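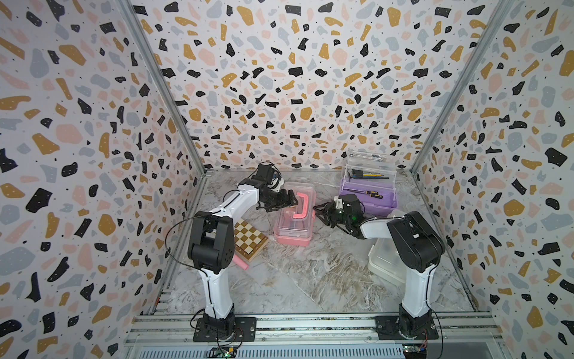 # The Pink Box

The apartment in Dakville had one good table, and I had agreed to clear it by five. The new tenants were coming for the keys. My sister had taken the bed and the lamps in the morning, and what was left was the small stuff, which is always the worst part of a move.

I started with the box because it was the thing I least wanted to deal with. It was pink, with a clear top and a handle that folded up and over. Our mother had bought it from a Ralari catalog the year she decided to take up sewing. She sewed one curtain. After that the box held buttons for a while, then batteries, then whatever anybody put in it.

I lifted it by the handle and it was lighter than I expected. I put it down again and went to find tape.

The tape was in the kitchen, on top of a carton marked 662. All our cartons had numbers. The moving company, Gesik, had sent a sheet of stickers and a form to go with them, and you were supposed to write the contents of each carton next to its number. My sister had done the first page in neat capitals. TOWELS. PANS. BOOKS, HEAVY. On the second page she had written "misc." and then drawn an arrow down to the bottom.

When I came back with the tape I sat down at the table and opened the box.

There was a receipt from Nakajima, the hardware store on the corner that closed when I was in high school. Twenty-five dollars for hinges and a can of varnish. There was a spool of blue thread with a needle stuck in it. There was a key I didn't recognize, and under the key, in the smallest compartment, a white pawn.

I knew the pawn. We had lost it one summer when I was nine, and for years we used a bottle cap in its place. My father played white, so it was his bottle cap. He moved it as seriously as he moved the rest. If you took it he would hold out his hand and say he wanted it back when the game was over, they were hard to come by.

He had taught me on the little wooden board, the one that was always being pushed aside to make room for dinner. He taught my sister too, but she got bored and started giving the knights names. I kept at it. I beat him once that I'm sure of. There were other times when I think he had stopped trying, late in the evening, with his glasses up on his forehead.

I called my sister. She was in the truck and I could hear the turn signal.

"Did you know the pawn was in the sewing box?" I said.

"What pawn?"

"The white one. The bottle cap one."

She didn't say anything for a second. Then she said, "I put it there."

"When?"

"When it got lost. I was mad at you about something. I was going to give it back."

"You were six."

"I was mad for a while," she said. "Then he was using the cap and everybody liked the cap, so I left it."

I asked her what she had been mad about and she said she had no idea. A bike, maybe. She asked if the table was clear yet and I said nearly. She told me the storage unit was number 831, on the second floor, and that the elevator was slow, so I should put the heavy things on first and not try to do it in two trips.

After we hung up I wrapped the board in a dish towel and put it in the carton with the tape still in my other hand. The bottle cap wasn't with the set. I looked on the floor and along the baseboard, and I went through the kitchen drawer where the pens had been. It was probably thrown out years ago, by one of us, by accident. It was a bottle cap.

I put the pawn in my shirt pocket. Then I took it out and put it back in the pink box, in the same compartment, and closed the lid and ran a strip of tape across it. The key I left on the windowsill for the new people, in case it opened something.

There was one sticker left on the sheet. I put it on the box and found its line on the form. I thought about what to write – thread, receipt, pawn – and there wasn't room for much. I wrote "sewing" and signed at the bottom where it said to sign.

The buzzer went at ten to five. They were early. I could hear them on the stairs, a man and a woman, and one of them was laughing about how many flights there were. I carried the box out to the landing and set it on the top step, then went back in to wipe down the table.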